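Já reparaste que, quando deitas água de um copo para outro, a água parece saber sempre o caminho? Pois a culpa é da gravidade, aquela força que puxa tudo para baixo: a água, as migalhas do pão e até a ti, quando saltas da cama de manhã!

Enquanto o copo está direito, as paredes seguram a água toda lá dentro, muito sossegada. Mas, se o inclinares devagarinho, ela vai chegando à borda (a superfície da água fica sempre deitada, mesmo com o copo torto, experimenta e vê) e, quando a borda fica mais baixa do que ela, lá vem um fiozinho a escorrer.

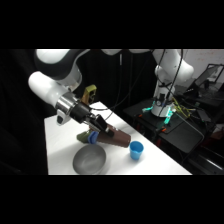

*O copo castanho, inclinado, com a boca virada para o copinho azul.*

Agora tu! Pede dois copos de plástico e uma taça larga, põe tudo dentro do lava-loiça e deita água num dos copos, só até meio. Encosta quase a borda de um ao outro e inclina muito devagar, a contar até 30. Depois faz o mesmo depressa e repara onde foram parar os salpicos.

Se a água teimar em escorrer pelo lado de fora do copo, não te zangues: ela gosta de se agarrar às coisas. Inclina um bocadinho mais e ela solta-se.

Texto de Mingxuan Ren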